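Putting vinyl lettering on the van, second attempt

I took the old lettering off the van in September and it took far longer than putting the new set on. The old set had been on there since before I bought it, and it said Grunell in a sort of faded maroon down both sides. I never worked for Grunell. People used to stop me in car parks and ask when their boiler was being looked at.

A hairdryer will shift old vinyl if you have the patience. I used one on the passenger side and it was slow going, then Roald Engström lent me his heat gun for the driver's side and that was much better. Keep it moving and keep it well back from the paint. Lift a corner with a plastic scraper, pull the letter back on itself at a low angle, and go slowly. If you pull straight out it tears and you end up picking off bits the size of a fingernail.

The glue stays behind. I tried white spirit, then a citrus remover, and the citrus one was better, although it smells for days. Wipe it all off afterwards with soapy water and then again with isopropyl alcohol. There is still a ghost of the G on the driver's side where the paint underneath is darker. I have polished it twice and I've stopped looking at it.

The new lettering came from Lindemann, who cut it to size from a file I sent them. It was 300 for both sides and the back doors, including a spare phone number in case I ruined one. I would pay for the spare again. I asked for cast vinyl and not the cheaper calendered sort, as the van has a deep groove along each side and the cheap stuff shrinks back out of grooves after a summer or two.

It arrives as a sandwich: backing paper, vinyl, then transfer tape over the top. Before you do anything else, lay it face down and rub the back hard with the squeegee, so that the letters stick to the tape. I skipped this on the first panel and the dots came off the i's.

Then measure. I measured up from the bottom trim and not from the ground, because my drive slopes. Tape the whole thing in place with masking tape, walk to the other side of the road and look at it. Mine was 7 mm down at the back end. It doesn't sound like much but I could see it from the gate.

For the long panel I used the hinge method. Run a strip of masking tape down the middle, fold one half back, peel and cut away the backing from that half, then squeegee outwards from the centre. Take the hinge off and do the other half. Marisa Cirillo held the loose end for me and told me when I was rushing.
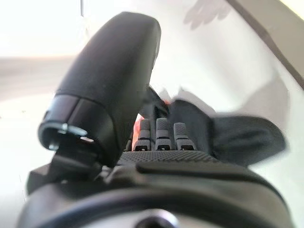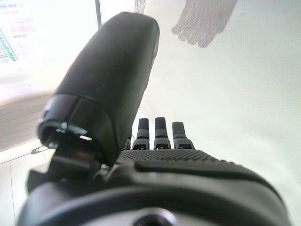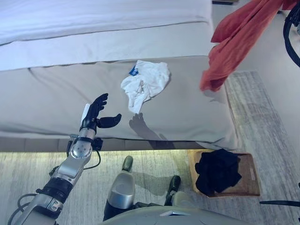
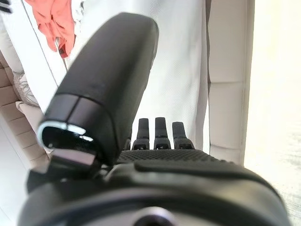 I did the big panels dry and the back doors wet. Wet means a spray bottle of water with a couple of drops of washing-up liquid in it, and it lets you slide the lettering about before it grabs. The drawback is the wait. I left the doors for 40 minutes before trying the transfer tape and the thin strokes still wanted to come up with it, so I pressed them down and went in for lunch.

Small bubbles I left alone and most had gone within a fortnight. There was one large one in the phone number, next to the 677, and I pricked it at the edge with a pin and pushed the air out with my thumb.

No jet wash for the first couple of weeks, and after that keep the lance away from the edges. I still have the spare phone number rolled up in the hall cupboard, and Roald wants his heat gun back before he starts on his trailer.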